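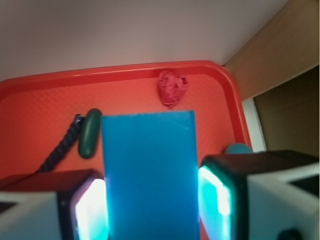 4장. 싱크대 하부 정수기 설치와 첫 사용

이 장은 Wonus 언더싱크 정수기를 주방 싱크대 아래에 설치하는 순서를 다룹니다. 본체는 냉수 배관에만 연결합니다. 온수 배관에 연결하여 생긴 필터 손상은 보증 대상에 포함되지 않습니다.

4.1 설치 전 확인

1. 하부장 안쪽 높이가 476mm 이상인지 잽니다. 배수 트랩이 튀어나온 경우에는 트랩을 뺀 나머지 공간을 기준으로 합니다.
2. 냉수 앵글밸브의 위치를 확인합니다. 손잡이가 굳어 돌아가지 않으면 무리하게 힘을 주지 말고 밸브를 먼저 교체하십시오.
3. 포장 상자에서 본체, 필터 카트리지, 튜브, T형 어댑터, 전용 수전, 고정 브래킷을 꺼냅니다.
4. 카트리지의 비닐 포장은 4.4절에 이를 때까지 뜯지 않습니다.

참고: Takeda형 어댑터는 별매품입니다. 나사 규격이 다른 구형 앵글밸브에만 필요합니다.

4.2 작업 공간 정리
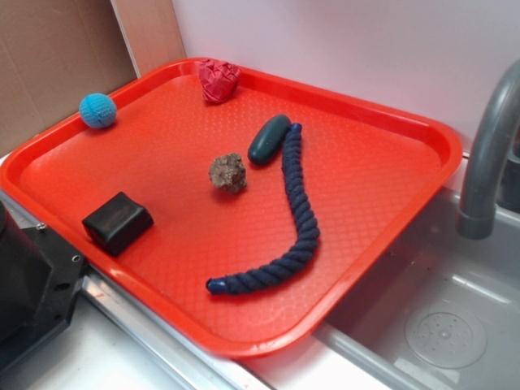
수전 구멍을 확인하고 튜브를 끼우는 동안에는 싱크볼 옆 상판을 넓게 쓰게 됩니다. 상판에 있는 그릇과 세제는 미리 다른 곳으로 옮기십시오. 작은 부품은 테두리가 올라온 쟁반에 모아 두면 굴러 떨어지지 않습니다. 다만 사진의 주황빛 도는 빨간 쟁반처럼 한쪽이 싱크볼 위로 걸쳐 있으면 손이 닿을 때 기울 수 있으니, 부품을 담은 쟁반은 바닥 전체가 상판에 닿게 놓으십시오. 배수구 마개도 닫아 둡니다.

주의: 스테인리스 상판에 새로 구멍을 뚫는 작업은 이 설명서의 범위에 들어가지 않습니다. 기존 구멍이 없으면 설치점에 문의하십시오.

4.3 급수 연결

1. 앵글밸브를 시계 방향으로 끝까지 잠급니다.
2. 주방 수전의 냉수를 틀어 남은 압력을 뺍니다. 물이 멎으면 수전을 닫습니다.
3. 앵글밸브 아래에 수건과 얕은 대야를 놓습니다.
4. 냉수 호스를 분리하고 T형 어댑터를 끼웁니다. 고무 패킹이 제자리에 있는지 손끝으로 확인합니다.
5. 분리한 호스를 어댑터 위쪽에 다시 연결합니다. 손으로 조인 다음 스패너로 4분의 1바퀴만 더 돌립니다.
6. 튜브 끝을 직각으로 자릅니다. 가위로 자르면 단면이 눌리므로 동봉된 커터를 쓰십시오.
7. 튜브를 어댑터 옆 구멍에 표시선까지 밀어 넣고 고정 클립을 끼웁니다. 튜브를 가볍게 당겨 빠지지 않는지 확인합니다.
8. 반대쪽 끝은 본체의 ‘입수’ 구멍에, 수전에서 내려온 튜브는 ‘출수’ 구멍에 같은 방법으로 연결합니다.

주의: 튜브를 급하게 꺾지 마십시오. 꺾인 자국이 남은 부분은 잘라 내고 다시 연결합니다.

4.4 필터 장착과 세척

1. 손을 씻고 카트리지 포장을 뜯습니다. 카트리지 윗부분의 고무링은 만지지 않습니다.
2. 화살표를 본체의 ‘열림’ 표시에 맞추어 밀어 올린 뒤 ‘잠김’까지 돌립니다.
3. 전용 수전을 연 상태에서 앵글밸브를 천천히 엽니다. 처음에는 공기와 검은 가루가 섞인 물이 나옵니다. 활성탄 가루이며 고장이 아닙니다.
4. 6분 동안 물을 흘려보냅니다. 이 물은 마시지 않습니다.
5. 전용 수전을 닫고 모든 연결부를 마른 휴지로 눌러 봅니다. 휴지가 젖으면 앵글밸브를 잠그고 해당 연결부를 다시 조립합니다.
6. 이상이 없으면 브래킷으로 본체를 하부장 옆판에 고정합니다.

4.5 필터 교체 시기

필터는 누적 4,000리터를 사용했을 때 교체합니다. 본체 앞면 표시등이 노란색으로 깜박이면 교체용 필터를 준비하고, 빨간색으로 바뀌면 바로 교체하십시오. 교체한 뒤에는 표시등 옆 단추를 길게 눌러 사용량을 초기화합니다. 교체용 필터는 Pronder 71번 규격만 맞습니다.

겨울에 집을 오래 비울 때는 앵글밸브를 잠그고 본체의 물을 빼십시오. 한 번 언 필터는 겉이 멀쩡해 보여도 다시 쓰지 않습니다. 물을 빼는 순서는 6장에 있습니다.

설치 문의: Wonus 고객지원 Vatville 사무소, 제품 옆면의 일련번호를 함께 알려 주십시오.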